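4.2 Objects left on the bed

The inventory in Section 4.1 covered items that have a fixed place in the home, such as plates, shoes and books. This section deals with the things that collect on a bed during the day. We treated the bed as a separate surface because it came up in almost every interview, usually before we had asked about it. People described it as the place where something goes when it has just been carried into the room and there is no table within reach.

Following Landry's coding sheet, each item found on a bed was put into one of four classes: bedding, clothing, carried items and passing items. Bedding is anything that belongs to the bed itself, including sheets, covers and pillows. Clothing covers garments, folded or not, along with loose cloths. Carried items are things a person takes in and out of the home, mainly bags, phones and chargers. Passing items are what remains, for the most part food packets, small containers and paper. Two coders worked through the material separately. Where they disagreed, the item was discussed with Brock Lapointe, who had written the first version of the sheet, and the class he and the coders settled on was the one entered.

Most disagreements had to do with cloth. A crumpled piece of fabric can be a shirt, a towel or a pillowcase, and from one view it is often impossible to say which. We kept all of these under clothing unless the item was plainly spread over or tucked into the bed. The second source of trouble was paper and flat boxes, which sometimes served as a tray for another object. In such cases both were entered, the support first and the object on it second, joined by a line number.

Figure 8 is typical of a bed in daytime use in a large shared room. The sheet is on and wrinkled, and all four classes are present. The bag and the pillow are toward the headboard, as is the phone, which has its charging cable attached. The snack packet lies below the bag. A folded garment, entered as clothing, rests on the edge of the bed. In our terms this is a mixed surface, meaning that no single class accounts for most of the items.

Mixed surfaces were harder to tidy than those with one class, even when the number of items was the same. A bed holding only laundry could be cleared in one direction, toward a closet or a drawer. A mixed bed called for several destinations, and participants tended to make a small pile for each before moving anything off the sheet. Those who did not sort first went back and forth between the bed and the rest of the room. In the Arilia apartments, where the closet stood beside the bed, this made little difference. In the Goden apartments the closet was in the hall, and the piles were often left where they were.

Phones were handled apart from everything else. Participants moved them first or last, and usually put them back down on the same bed, close to the pillow. Several said that the phone had to stay there because of the outlet. We therefore count a phone with a cable attached as placed, and a phone without one as left. The distinction matters for Section 5, where placed items are removed from the clutter score. Bags were more difficult. A bag propped near a headboard may be there for the night or for a few minutes, and the coders were told not to guess. All bags were entered as left.

Small white containers, caps and tubes were recorded by shape and color only. Earlier work with the Brumero sheet had asked coders to name the contents, and this produced long lists of medicines and creams that could not be confirmed afterward. We dropped the question. The loss of detail is slight for our purpose, as these items were nearly always cleared together with the packets and wrappers.

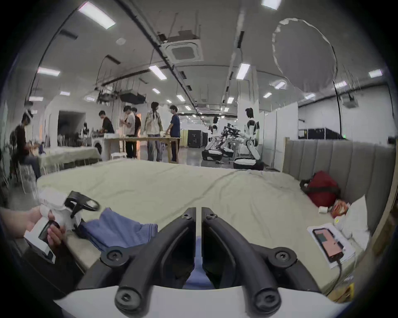

Figure 8. Bed with items from all four classes (bedding, clothing, carried, passing), shared room.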